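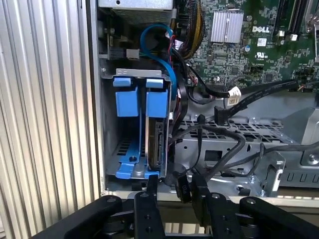
Ticket 3878
Site: Alarcón, back kitchen
Raised by: Telma Zúñiga
Kit: Pludano tempering tank
Status: open

Milk chocolate going thick in tank 2. Fine first thing, then by mid morning it's like custard and won't run through the spout. Bars come out of the moulds dull, streaky on the back. Feroleo milk buttons, same as always. Dark in the other tank is OK, shiny, good snap.

Display says 39 on melt. Haven't touched the settings. Please ring before lunch if poss, Easter eggs backing up.

9.40 Rang Telma. Asked her to stir by hand and check with the probe, not the display. She'll call back.

10.15 Probe and display agree at melt. So sensor prob ok. Cooling stage looks slow to start though, then goes too far down. That would do it, too many seeds, thickens up. Told her to bring the whole tank back up to melt and start over, no fresh buttons until it's fully runny.

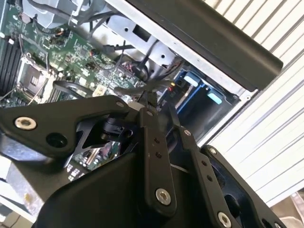 Bracket plate and finger links, close up

10.50 Second go. Better for a bit then thick again. Asked about water. She says no, but the scraper gets rinsed in the sink between batches and goes straight back in. Told her to stop doing that. Dry scraper only, hang it up, use a spare. A few drops is plenty to ruin milk choc.

11.30 Batch size? She has been putting in 3000 g at a time. Tank takes it fine, not the problem. 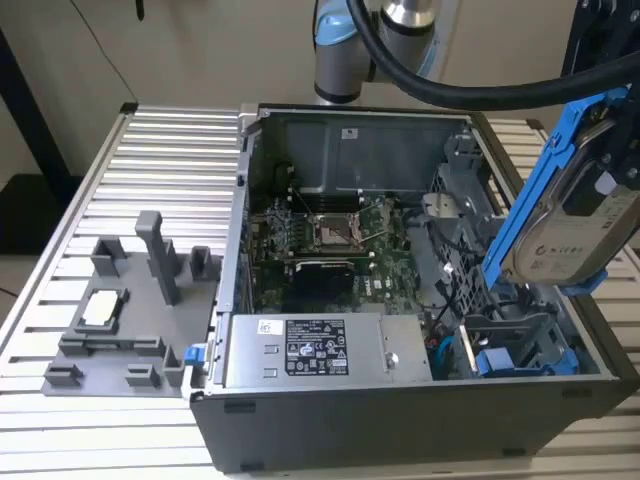
Also asked for the lot details off the sack. New sack opened the day it started, came through Cosum instead of the usual delivery. Could be nothing. Asked her to melt a small bowl from the new sack in the microwave, short bursts, and the same from the old one if theres any left.

12.20 Both bowls the same. Runny, no lumps. Not the chocolate then, can rule Cosum out.

13.05 Tank emptied, wiped, dried with kitchen roll and left with the lid off. Fan cover underneath had a mat of cocoa dust on it. Cleaned with a soft brush. Restarted from cold with dry scraper.

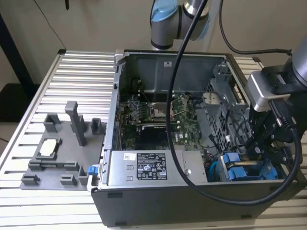

Tower on its side, panel off, CPU socket empty

14.30 Still runny after an hour, test bar set in the fridge and came out glossy. No streaks. Could be the fan or the scraper, changed both at once so cant say which. My fault.

To do: Telma to run a full morning tomorow and report back. If it thickens again, book engineer for the cooling side. Leave open till then.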